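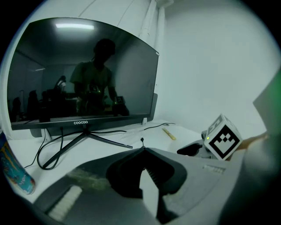
A coocaa screen, switched off.

How to clean and re-wax a leather cue case

Monday, March 30, 2026

A leather case for billiard cues can stay good for many years, but the leather needs a little care. I clean my Trilura case every March, before the league at Carrilho begins. The work takes one evening, plus 12 hours of rest for the wax.

You need 200 ml of lukewarm water, a few drops of mild soap, two cotton cloths, a soft brush and leather wax. I use the wax from Astier, the colorless one.

1. Take out the cues and empty all pockets. Old chalk hides in the corners, so turn the case over and tap it.
2. Brush the seams and the area under the handle.
3. Wet one cloth, squeeze it well and wipe with the soap water. Do not rub hard on the stitches.
4. Let the case dry for 6 hours, standing open and away from the heater.
5. Put a small amount of wax on the second cloth and work in circles. Start at the bottom – mistakes are less visible there.
6. Leave it overnight, then polish with a dry part of the cloth.

The latches get no wax. If they are stiff, one drop of light oil is enough.

Suede cases need a different treatment – please do not use wax on them.

Shares: 7

© Tasanano Cue Notes | Contact | Back to top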